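Notebook, June - Guteo season 2, episode 4, post

9:30 am
Picked up the episode 4 cut from Bresow. Running time is still over. The platform wants every episode under 30 minutes including credits, and this one is at 30:48. Need to lose 48 seconds plus a little for the new end card.

Went through the reels with the script open. Candidates for trimming:
- the walk from the bus stop to the diner, which plays twice as long as it did in the rough
- the second half of the phone call (the audience has the news already)
- the pause before the main title. I like it, the director likes it, leave it until last

Took the walk down first. It gave back 21 seconds and the music still lands on the door. Phone call gave 19. That leaves 8 and the end card.

11:15
Sound. The diner dialogue has a refrigerator hum under it from start to finish. Tried the noise print from the room tone, but the tone was recorded after the fridge was switched off, so it does nothing for us. Used the gap before the waitress's first line instead. Too short to be ideal, but it works on the wide shots. The close-ups sound hollow with the same setting, backed it off by half and they are acceptable on headphones. Have not checked on the small speakers.

Line 9 on the ADR list can come off, the production take is fine once the hum is down. Lines 4 and 12 stay on.

1:40 pm
Captions came back from Coltus. Spelling of Okonkwo is wrong in the recap and right everywhere else, so someone typed the recap from the old file. Fixed by hand. Also two captions run across the cut into the hospital corridor. Moved both out points back to the cut.

Note for whoever does episode 5: the Coltus files start at hour one, ours start at zero. Shift before importing or everything lands off the end of the timeline and it looks as if the import failed. I lost half the morning to this on episode 3.
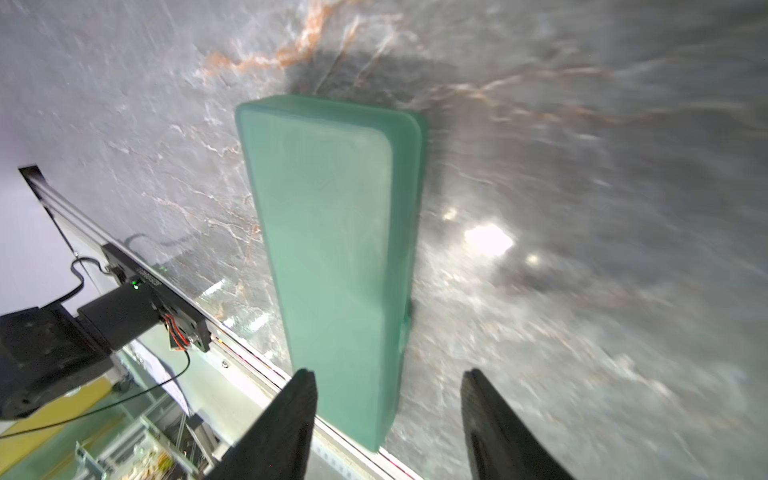

Which version of the recap goes on episode 4?
The short one, 30 seconds, with the Okonkwo scene first and no voiceover.

3:20
Swapped the recap to the short version. The long one was 39, so that is another 9 seconds back and the pause before the title can stay as it is. One second under before the end card. End card is 4, so still 3 over. Took those out of the parking lot shot at the end of act two - a car goes by and we were waiting for it for no reason.

Color is not final on the hospital scenes. The corridor is greener than the room and it shows when the door opens. Left a marker on both shots. Bresow has the reference stills from season 1.

5:05
Export running, low bitrate, burned-in timecode. Name it Guteo_204_v9, v8 has the wrong recap.

Still open:
- small speaker check on the diner
- ADR 4 and 12
- corridor color
- ask Coltus to replace their old recap text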